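Trurdale Repair Workshop
Bench inspection checklist: processor and socket work on desktop machines

Filled in by: Setareh Esfahani
Checked by: Stelios Balaskas
Date: Sunday, July 14, 2024

How to use this list: write OK, NOT OK or N/A after each point, and write a comment if there is something to say. A point without any mark counts as NOT OK. Please do not mark points from memory at the end of the day.

Part A. The bench and the person

1. Mains cable is pulled out of the computer, and the power button was pressed one time after this.
OK. The button was pressed and held. The cable hangs on the hook so it is easy to see that it is out.

2. Wrist strap is worn and connected to the ground point.
OK, with comment. The strap of the left place is becoming loose at the clip. It still passed on the tester but I would like to change it before the next inspection. Fulgencio Marín has the spare ones in his drawer.

3. No drinks, no food, no open bottles on the bench.
OK.

4. Light is sufficient to see the contacts of a socket without bending the head over the case.
NOT OK in the evening. The lamp arm does not stay up. Hamidreza Soltani tightened it in February and it came down again after two weeks. Until we have another lamp, use the hand light for the socket check.

5. Sleeves are tight or rolled up, rings and bracelets are removed.
OK.

Part B. The processor when it is out of the socket

6. Processor is held only by its edges. The metal top and the underside are not touched.
OK. This is the point where new people make most mistakes, they want to take it like a coin from the table. Two opposite sides of the green border, light pressure, and keep it over the bench or over the tray.
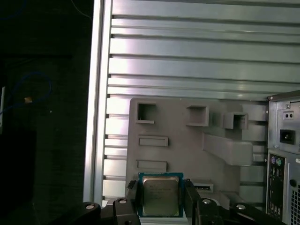
7. Printed text on the metal top is compared with the work order.
OK for 14 of the processors on the list. One more has very weak printing and I could not read it with my eyes only. I used the magnifier and a light from the side — this helps more than a stronger light from the top. Please write the whole line of text in the order, also the letters at the end.

8. Old thermal paste is cleaned from the metal top before it is judged as good or not good.
OK. Wipes from Farahani are used, one for each processor. The box is almost finished, please order.

9. Corners and border of the green part are checked for cracks or broken small pieces.
OK, with comment. One piece has a small mark at a corner. I do not think it goes deep, but I have put it apart in the red tray and Stelios should look at it before it goes anywhere.

10. A processor that waits longer than a few minutes lies in a closed plastic holder.
NOT OK. I found two lying open in the drawer, metal side up, with no holder and no label. I do not know who put them. The holders are in the gray box below the bench and there are more than enough.

Part C. The open socket

11. Loading plate and lever are fully open before anything is brought near the contacts.
OK.

12. Contacts are checked from two directions with the light coming from low.
OK, with comment. On a good socket the small points make a quiet, even pattern. A bent one makes a dark or bright spot, and you see this spot from one side only, therefore we look two times. Do not touch a contact to "feel" if it is bent. If you have a doubt, write it down and call Fulgencio.

13. Socket does not stay open without a cover.
NOT OK. This must be improved. An open socket with nothing in it is the most delicate place of the complete computer. A screw or a hair of the brush can fall in, and then we pay for a board. I know it feels slow to put the plastic cover for a short time, but please put it. The same goes for the processor: I do not want it lying directly on the board beside the socket, even if the next step is to install it. 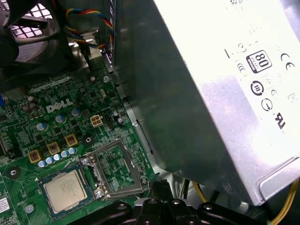

When you lift the processor again from such a place, the fingers must go between small parts, and it is easy to slip or to push against a capacitor. It can also slide toward the contacts if somebody moves the case. The tray is at arm's length. Use the tray.

14. Small marks on the processor and the socket agree before it is lowered. It goes straight down by its own weight, no pushing and no sliding.
OK.

Part D. The board around the socket

15. Tops of the capacitors are flat, not round and not leaking.
OK. Look also at the ones close to the edge of the board, they are easy to forget.

16. Cooler mounting holes are free and clean.
OK.

17. Four-pin processor power connector: no brown color, no melted plastic, all openings straight.
OK. One cable from the Dodard delivery goes in a little hard. It holds well — I only write it so the next person does not use force.

18. All loose screws are counted into the lid and back out of the lid.
OK, with comment. The magnetic lid works well for this. Hamidreza Alipour asked if a second one can be bought for the right place, and I agree with him.

To be done before the next inspection

Change strap, left place: Fulgencio
New lamp, or a real repair of the arm: Hamidreza Soltani
Holders and labels for the two processors in the drawer: the person who put them there, otherwise me
Order wipes: Setareh
Look at the piece in the red tray: Stelios
Socket covers, one bag to hang at each place: Setareh

Remark by S. Balaskas: Read and agreed. Point 13 was also open on the last list. I will talk with everybody on the early shift, and I will check it again myself without announcing the day.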